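Speaker notes: club evening, Clellamora Tennis Club
October 27, 2019

(Wait for the chairs to stop scraping. Thank the people who brought pie.)

Good evening, everybody, and thank you for coming out when I know perfectly well there's a match on television. I was asked to talk for a little while on doubles, and why I think our club ought to play a lot more of it, and if you've ever stood next to me at the water fountain you'll know that asking me to be brief on doubles is a risky business.

Let me start with the old clubhouse book, the one that goes back to 1917. The very first page is a doubles draw. There were two courts in those days, both of them dirt, and if you wanted everyone to get a game before dark you put four on a court. I love that page. I've read it more often than I've read my own insurance policy.

(Pass the book to the left. Remind them to be gentle with the spine.)
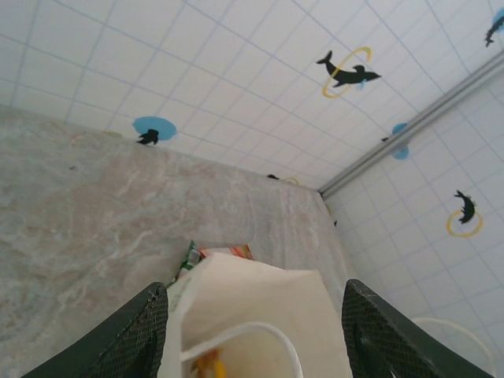
Now, the draw for our fall mixed event. I want to go back to drawing partners blind, the way Manzano does it over the hill, and I know that makes some of you nervous! You write your name on a slip, you fold it, and in it goes. It needs nothing fancier than a white paper bag with its mouth open at the top, like that one over the marble-patterned counter, and somebody willing to reach in. You may get a partner with a huge serve and no second shot, or you may get me, and either way you'll have to talk to each other between points, and I've seen more good tennis come out of that kind of talking than out of any lesson I ever paid for.

(Pause here. Somebody will ask about ratings. Say we'll split the slips into two groups, stronger and steadier, and draw one of each.)

A word on the middle of the court, and then I'll let you get at the pie. When we lost to Tamora in April, we lost 6 games in a row down the middle, with both partners politely leaving the ball for each other. It was the best-mannered beating I've ever watched. So please, pick a rule before you start. Forehand takes it, or whoever is crosscourt takes it, I don't mind which, but say it out loud, and then say "mine" when the ball comes, even if you feel silly.

(Do the little demonstration with the two chairs, if there's room.)
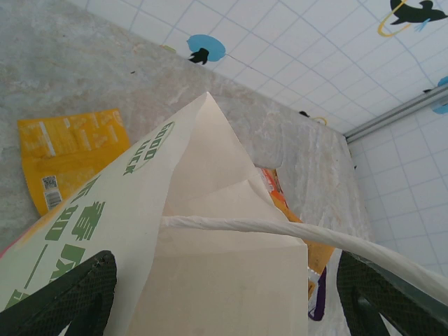
The Cultmont trip is the other thing I promised to mention. It's a 40-minute drive, we need four pairs, and the sign-up sheet is by the door. They're a friendly bunch but they lob like you wouldn't believe, so bring a cap and practice your overheads, and decide beforehand who is going back for the deep ones. I'd wish you all the same thing that green circle on the bag says, GOOD LUCK, and I'd add that a decent return at the server's feet helps a good deal too. Lunch is on them this time. We'll owe them one in the spring.

(If time is short, skip the next part and go straight to questions.)

Court fees for guests stay where they are. Balls for the mixed event come out of the entry money, and please hand the used ones back in at the desk so the juniors can have them.

All right, who has a question? And would someone start the coffee?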